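Chores and machines – the Plumthorpe page

Put up in a hurry before the Saturday open day, will tidy later. Captions by me (Csaba Medve) unless it says otherwise. Where there's no picture yet I've left the caption standing, the rest of the gallery is still being sorted and Ottó has the other card.

The question we keep getting asked at Medve is simple. Can a machine do the washing up yet? The folding? The shelf filling at the back of a shop? Short answer, some of it, slowly, on a good day. Longer answer in bits as you scroll down. We are a small outfit, we fix and fit kitchen and shop equipment, and since May we've been keeping notes on which jobs a robot could take off people's hands and which it can't. Not scientists. Please don't write in about the statistics.

Washing up first as that's what everybody wants gone.

Dishwashers have been doing this for years, people say. Yes, and who loads it? Who scrapes the egg off? The machine part was solved ages ago and the bit before and after is still you in your socks. Kimutai reckons loading is the hard half. I'd say scraping.
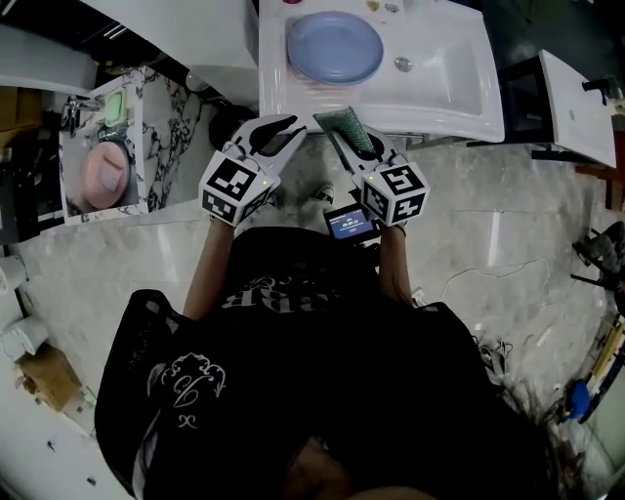
Plates are a fair test for a gripper. Hard, smooth, all the same shape if you're lucky, and they don't mind being picked up by the rim. What they do mind is being knocked together. A stack is worse than a single plate, you have to get one finger under the edge of the top one without shoving the rest into the side. The light blue ones in the sink are a stack of round plates, so that's the problem right there, before any scrubbing. Then the sponge. A green scrub sponge held between two fingers is fine until you press on something, and then it wants to bend or swivel. A person spreads their whole hand over the back of it. Two fingers can't. Gyula's view is you'd be better off with a brush on a stiff handle and he is probaby right.

Sink, continued. Things we think a machine would manage now: lifting one plate, holding it still, putting it in a rack with wide slots. Things we don't: knowing when it's clean. Grease you feel before you see. My gran did the whole lot by touch with her eyes on the telly.

Glasses. Don't. Iñaki had a go with a hired arm at his cousin's café, 9 wine glasses, lost three of them. He says the fourth was already chipped. Tumblers went better.

Cutlery. Heap of forks in the bottom of a bowl, all tangled. Easy for a toddler. Ottó spent a whole evening on this and wouldn't talk about it after.

Laundry. The folding demos you see online are nearly always a square towel on a bare table. Towels are fine! Nobody dreads towels. Show me a fitted sheet, or one of those tops with the straps. Kimutai timed himself against a clip of a folding machine doing a T-shirt, he did four shirts while it did one, and he's a terrible folder (his words).

Socks. Pairing is a looking job more than a hands job, so I'd expect that one to come early. Turning them the right way out, no idea how you'd even start.

Floors. Done, more or less. The round vacuums work if you pick up after yourself first. Cables are still the enemy, and rug fringes, and Gyula's dog.

Now the shop side.

Shelf filling at Zullitz, the hardware place on the bypass. They let us stand about for a morning with a clipboard. 228 lines in the one aisle and hardly two packets the same size. Blister packs on hooks are the worst, the hole is tiny and the card flops. Tins of paint are heavy but a tin is a tin. If I was selling them a machine I'd start with paint and go home.

Same aisle, facing up. That's pulling everything forward so the shelf looks full. Dull job, staff hate it, and I think a robot could do a decent share of it overnight. Nobody to bump into and no hurry.

Stock count. 154 boxes on the top rack, a camera on a pole read most of the labels. Someone still went up the ladder for the rest. Worth having all the same.

Kendirness bakery, trays. 800 rolls before opening and they all come out slightly different. The tipping and sliding is automatic already. Picking out the burnt ones is done by a woman with tongs who is faster than anything I've seen in a brochure.

Bagging at the till. Eggs on top, bread on top of the eggs, cold stuff together. It's all little decisions. The customer also changes their mind about the bag halfway thru.

So, scores. Floors yes. Counting mostly. Paint tins and facing up soon I'd guess. Plates, one at a time, with someone stood by. Wine glasses and fitted sheets, not while I'm still working.

Gyula disagrees with the last bit and has a pint on it with Ottó, terms are pinned up by the kettle in the workshop.

More captions when I get the other card back. If you've got a chore you want added, tell Kimutai on the door on Saturday, he's got the list.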